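The Bag of Bags

My aunt left me the flat over the bakery in Sterkcombe, 94 stairs up if you count the two outside, and a bag of bags. Every kitchen has one, I know, but hers had been going since before I was born, and it had a bag of bags inside it. I moved in one December with a kettle and a mattress and figured I'd sort it out in an afternoon. Ha!

I started at 15 minutes past four, which I remember because the bakery radio downstairs was doing the traffic. Out came the Gautam shoe store bags, the crinkly ones from the fish counter, a stiff paper one from Prellano that still smelled like coffee. Some were folded into little triangles (she did that when she was worried, I think) and some were just stuffed in by the fistful.

By the time it got dark I was down to the bags I couldn't decide on. The plain white see-through kind, good for nothing and good for everything, and the big cream one with the dark green pattern all over it. That one I knew. She used to bring it to the train when she came to stay with us, and I'd have my whole arm in it before she got her coat off.

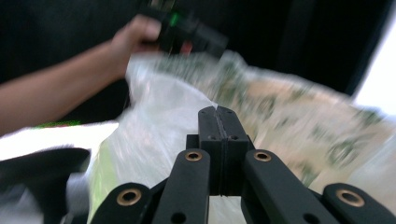
What was in the green one

I squeezed it first, like you'd squeeze a present. Something flat slid around at the bottom. I told myself it was a receipt, and then I sat on the floor for a while not looking, and then of course I looked.

It was an envelope from the Irkik ferry line with 2,000 written on the front in her loopy pencil, and inside was one ticket, one way, never punched. No money. I turned it over and over. Two thousand what? Miles? She got seasick in the bathtub!

I put the ticket back where I found it, folded the bag into a triangle, and went down to ask the bakery what time the ferries ran.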